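Barrientos Divers opens second boat route to Vulanine reef

Barrientos Divers will run a second daily boat from Sosix harbour from May, adding the outer wall at Vulanine to its list of regular dive sites. The boat leaves at 7.30 am and carries up to 14 divers.

Vulanine has until now been visited only on private charters. The wall starts at nine metres and drops to a sandy shelf, with a steady current on the northern side. Manta rays, eagle rays and grey reef sharks are seen there for much of the year. Divers need an advanced certificate or equivalent experience for the northern side. The sheltered southern side is open to all certified divers.

"Guests have been asking for Vulanine for three seasons," said Jacinto Valdovinos, who manages the dive centre. "The crossing is longer than to our other sites, so we waited until we had a boat that could do it in comfort."

The new boat, Vumeo, has a shaded upper deck, two ladders and a fresh water shower. The centre logged 1,146 guest dives last season and expects the new route to add 390 more in its first year.

What the day includes

- Two guided dives, with a surface interval of at least one hour
- Tanks, weights and a dive computer for each guest
- Drinking water, fruit and a hot lunch on board
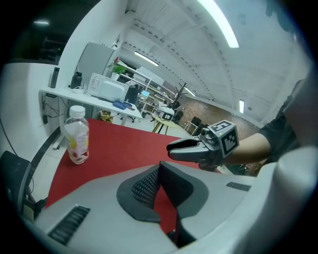
Booking and prices

A day on the Vulanine boat costs 300 dollars per diver, including harbour fees. Snorkellers may join on the southern side at a lower rate when space allows. Places can be booked at the dive centre desk until 6 pm the evening before. Trips may be moved to a nearer site in strong winds, and guests who prefer not to go will be refunded in full.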